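We use cookies to improve your experience on this site. By continuing to browse, you accept our cookie policy.

Keeping Snacks in Order in a Shared Bedroom

Readers of the Hilletmont household notes will recall that the kitchen cupboards were reorganized in March. The present entry concerns snacks kept outside the kitchen, a matter that was set aside at the time and has since required attention.

In this household the bedroom also serves as a study. The desk is in use for most of the evening, and small packets had begun to collect in its drawers, in coat pockets, and at the bottom of bags. On one occasion a packet of crackers was found 5 months past its date. It was therefore decided that all snacks in the room would be kept in a single open container.

A white plastic tray was selected. A lidded box had been tried first and was given up after 2 weeks, as the lid was seldom replaced and usually ended up under the bed. With an open tray, the contents may be checked at a glance and nothing needs to be unfastened.

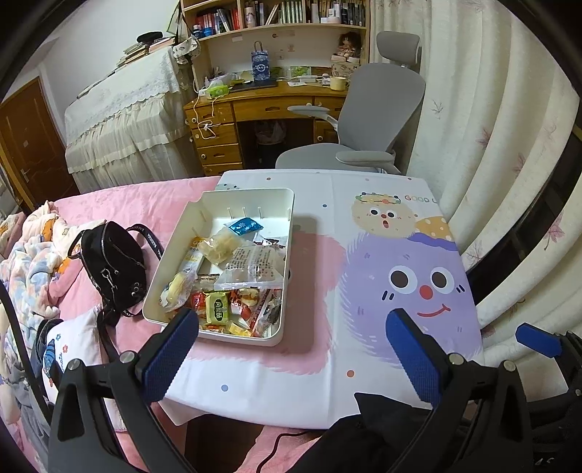
The tray is refilled once a month from the larger supply in the hallway closet. The following practice has been adopted. Flat packets go in first and lie toward the back. Small candies are kept along the front, where they are easily reached. Anything already opened is returned to the kitchen the same evening. The total is limited to 40 pieces, a figure arrived at by trial, above which the candies begin to spill over the side.

A washable cover is strongly recommended for any table placed near bedding. Ours has cartoon characters on it and was chosen by the younger members of the household. It goes into the laundry with the pillowcases.

Bags remain a difficulty. They continue to be set down on the bed on arrival, and packets continue to be found in them. A hook from Nodari has been purchased for the back of the door and will be installed in June. The desk drawers have been cleared of food entirely and now hold stationery and chargers, although the cables have yet to be sorted.

3 comments | 2 shares

Back to top | Contact | © Hilletmont Household Notes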